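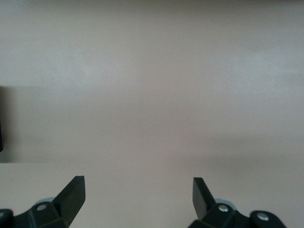 Wrist cameras, and whether I believe in them yet

Search this blog Type and press enter

I have been saying for a long time that putting a camera on the wrist of a robot arm is something people do because everybody else does it. I said it in the comments on other people's build logs, I said it to the people at the Brindham open bench night, and I said it to my own arm, which didn't argue. Then in May I bought a wrist camera anyway, so here I am having to write about it.

The arm is the same one as in my earlier posts. The gripper is new. It's a Mindden two-finger, the small parallel one, which I picked over the Kereama after having both on the bench for long enough to get annoyed by each of them in different ways. I'll get to that. The camera bolts on behind the fingers and looks out past them, so you always get the fingertips at the bottom of the view and whatever the arm is pointed at above.

What the camera sees when there's nothing to see

Everyone posts the view with a mug or a block between the fingers. Fine, any camera looks useful when there's a red block in the middle of it. I wanted to know what I had to work with the rest of the time, with the gripper open over plain surface. The answer is a lot of beige. Beige, and a wide gray band of shadow going across it, crisp along the top on the left side and then going mushy as it moves right. A dark strip of something pokes in at the left edge.

Now think about what a piece of software is supposed to do with that. There's no texture on the surface. No seam, no print, no scratch that shows up. If you want to work out how the arm has moved by comparing one picture with the next, you need something to hold on to, and the most obvious thing to hold on to is the top edge of a shadow. I don't want my arm navigating by shadow. Shadows move when I lean in, and I lean in constantly.

The people who sell these will tell you that learned controllers don't care, they soak up whatever is in the view and sort it out. Maybe. I've read a few of those claims and they nearly always come with a patterned cloth or a cluttered table, where there's plenty to soak up. I'd like to see one start from my beige.

So the first thing on my list is tape. A few short pieces of colored tape at odd angles. It's cheating, and I plan to cheat.

The fingers

The Mindden fingers are flat blades with blunt, squared-off ends, angled in toward each other, dark on a dark housing. I like blunt ends. The Kereama ones come to more of a point and they look great picking up a washer in a sales video, but mine skated off anything with a curve to it. With a squared-off tip I at least know where the finger stops.

I also like that I can see both tips in the camera view with a good wide gap between them. On the Kereama with the same camera, one tip was hidden behind its own housing unless I tilted the mount, and when I tilted the mount I lost the area right in front of the gripper. That was most of the decision, if you want the short version.

Complaints, because I have them:

In the picture the left tip sits a little higher than the right one. That could be the camera sitting crooked, the fingers sitting crooked, or just the angle it's looking from, and one picture can't tell me which. It bothers me that I can't tell. The mount has enough slop in its holes that I'd believe the first one. The instructions say to "align by eye," and I would like to know whose.

The fingers have a bit of sheen. In soft light it's mild, but I expect it to get worse under my bench lamp, and a bright patch sliding up and down a finger is one more thing for the software to get excited about. Matte tape on the faces might fix that. Yes, more tape.

The screw heads are bright little silver dots against all that black. I was going to complain about these too, and then I thought they might be the most useful thing in the whole view. They're fixed to the housing, they stand out, and they ought to land in the same place every time. If they don't, the camera has shifted. I'm going to write a small check that looks for them at startup and refuses to run if they've wandered. Somebody has surely done this already. I haven't found it.

Controllers, briefly

I've tried 3 ways of driving the arm since the last post and I'm only keeping one of them.

The Dandidcombe board is what I've got in there now. It's slow to start and the manual was translated by somebody with no interest in robots, but it does what it's told and it lets me set a force limit on the gripper that it then sticks to. I ran it through 100 open and close cycles with nothing in the fingers and it didn't lose its place.

The controller that came with the arm is faster, and it forgets where zero is every so often. It never says so. You find out when the gripper goes somewhere you didn't send it. Back in its box.

The third was running everything straight from the laptop with no board in between. It worked until the laptop decided to do something else for a moment. I don't recommend it and I don't know why I keep seeing it recommended.

Does the camera earn its place?

I went through the pictures from the first long evening with it, 1,237 of them, which is a dull way to spend a night. A great many were plain surface and fingers. Before I'd call the camera useful I want to see it do better than the fixed one I already have on a stand, which cost less and never gets bumped because it doesn't go anywhere.

The case for the wrist view is that the fingers never block it the way the whole arm blocks the fixed camera. I grant that. When the arm is stretched out across the bench, the fixed camera mostly sees elbow. But the fixed camera also knows where it is, and the wrist one only knows where it is if the arm does, and see above about the controller that forgets zero.

The plan is 30 grasps with only the fixed camera, the same again with only the wrist camera, same objects, same starting spots marked on the bench. No moving anything to help. I haven't picked the objects yet. One of them will be something pale, because if it can't find a pale thing on a pale surface I'd like to know before I trust it with anything I care about.

I've had people tell me to run both cameras together and stop fussing. I probably will in the end, but if I start with both and it works, I won't know which one to thank, and if it fails I won't know which one to send back.

Other odds and ends

The cable for the wrist camera is too short for this arm by a hand's width. I've got an extension on it and I don't love the extension. If you get dropouts when the wrist rotates, check there first.

The Mindden came with a second set of pads in a bag with no label. Softer than the ones fitted. I've put them in the drawer until the grasp runs are done, as I don't want to change two things at once.

If anyone has a startup check like the screw head one running on a Dandidcombe board, leave a comment, particularly if it went badly.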